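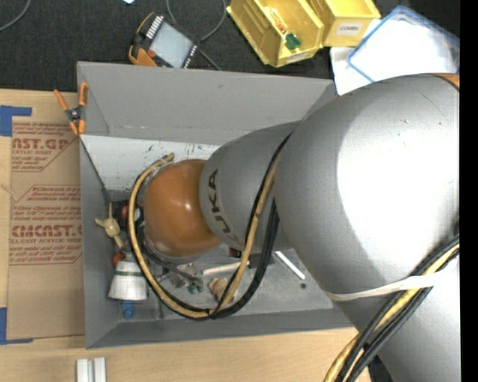 Right, thread time. I have finally started on the Drawer, the Shelf and the Box Under The Stairs, and I'm going to do it in public so that I can't wriggle out of it.

For anyone new: we moved into the flat in September and everything that didn't have a home went into a grey plastic bin "for now". Then there were two bins. You know how it goes.

The rule for this week is one bin at a time, on the table, in daylight. If I leave it on the floor I just step round it for a month. On the table it's in the way of dinner, so it gets done.

First job was getting everything into rough heaps. I did cables, clips and clamps, paper, and "what on earth". The last heap was the biggest by miles.

Cables first because they annoy me most. I undo every single one, lay it out straight, then loop it loosely over my hand. Please don't wind them tight round your elbow! I did that for years and killed two perfectly good phone chargers.

Wajid Sandhu replied to my last thread asking what I tie them with. Strips of old pillowcase, Wajid! Cut with pinking shears so they don't fray much. I've gone off the sticky-back strap stuff, it picks up every bit of fluff in the house.

Any cable I couldn't name went in a carrier bag with the date on it in marker (October 24, 2023, if you want to hold me to it). If we haven't gone looking for it by spring it's off to the electricals bank at the tip.

Spring clamps. I love a spring clamp. They hold a bin bag open on the rim of a tub, they keep crisps shut, they pin the tablecloth down when we eat on the balcony. I will not be taking questions on how many I own.

Well, all right, one question, from Rukhsana Pirzada, who wants to know where I keep them. Clipped along the edge of the shelf, all facing the same way. They store themselves. My mum does it with clothes pegs and I stole the idea.

Tea break. Ginger biscuits. The cat has got into the paper heap so that's on hold.

Back. Cat removed. The paper was mostly instructions for things we no longer have. There was a booklet for a Casska steam mop that went to my sister two flats ago. She's never had the booklet and the mop is still going, so into the recycling it went.

Also in there: a loyalty card for Firnach, the bakery by our old place, with five stamps on it. I was one off a free loaf. I've put it on the fridge and I'm going back for that loaf.

Now the bins themselves. People keep asking if I'd go for see-through ones and I wouldn't, personally. I can't stand seeing the muddle through the side. A plain grey one with a proper label on the end does me fine and it doesn't show the knocks.

To clean one out: tip it upside down outside and bang the bottom, then a damp cloth with a drop of washing-up liquid, then leave it on its side to dry. Dust gets right into the corners, an old toothbrush sorts that. Scuffs I leave alone. I tried a cream cleaner on one once and ended up with a shiny patch that looked worse than the mark.

If your bin has sloping sides, remember you lose a fair bit of room at the bottom. I measured mine across the top, bought a divider to match and of course it wouldn't go down past halfway. Thirteen quid! It's now holding up the chopping boards.

Labels: masking tape and a fat pen. I did have one of those little Onum label makers and I spent more time choosing the font than tidying. It's gone to Ghauri, the charity shop on the corner, along with a box of picture hooks and a lamp I've never liked.

Where we are tonight: bin one is clean, labelled and back under the stairs. The cables live in it now and so does the bag of mystery ones. Bin two is on the table and we're eating off our laps.

Tomorrow is batteries, and I need a way to tell the dead ones from the good ones that doesn't involve putting each one in the remote. Tips in the replies please!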